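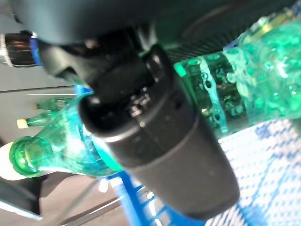

Clarnen Creek Community Water Project
Progress report to the Maes Fund, second period
Prepared by Priya Mahmoud, project coordinator

Reading time: 3 minutes

1. Status

Work under the grant is on schedule except for the upper weir, which was to be finished in November and is now expected one month later. Spending is within budget on all lines. No change to the total grant is requested.

2. Monitoring

Samples were taken every two weeks at four sites between the Stustby road bridge and the old quarry outlet. Each sample was tested for turbidity, nitrate, phosphate and E. coli. Dirk Visser carried out the field work and Karlijn Michiels checked the lab results against the duplicates.

Nitrate was steady at all sites. Turbidity rose at the quarry outlet after each heavy rain and returned to its earlier level within two days. E. coli was above the guideline for swimming at the bridge on three occasions, all of them following overflow from the paddock drain on the east bank. The landholder has agreed to fence the drain and move the stock trough uphill. Fencing materials have been delivered and are stored at the council depot.

The logger at the second site lost its clock setting when the battery was changed. The affected readings have been left out of the summary tables and are kept in a separate file, labelled as such.

3. Bank planting

A total of 500 sedges and rushes were planted along the west bank below the bridge. Losses to date are mostly on the outer bend, where the matting lifted. It has been pinned again with longer stakes. Colour-coded tags have been fitted so that replacements can be told apart from the first planting.

4. Upper weir

The contractor, Tirureo, found softer ground than the survey had shown on the north side. Jasper Lambrechts has revised the footing drawings, which now call for a deeper cut-off wall. The extra concrete is covered by the contingency line. The fish passage design is unchanged.

5. Matters for decision

The Fund is asked to approve:
- the revised completion date for the upper weir
- transfer of the unspent travel amount to lab fees

6. Next period

Sampling continues at the same sites. Vsevolod Dmytriv will take over the flow measurements at the weir and will recalibrate the gauge once the footings are in. The draft maintenance agreement with the council will be circulated with the next report.

Sign up for our newsletter to receive project updates by email.

Comments (3)

Will the track under the bridge be open while the fencing goes in? We walk it most mornings.

Replying to the above: the sign at the car park says open, use the west side.

Could the nitrate figures be posted as a spreadsheet? The tables are hard to read on a phone.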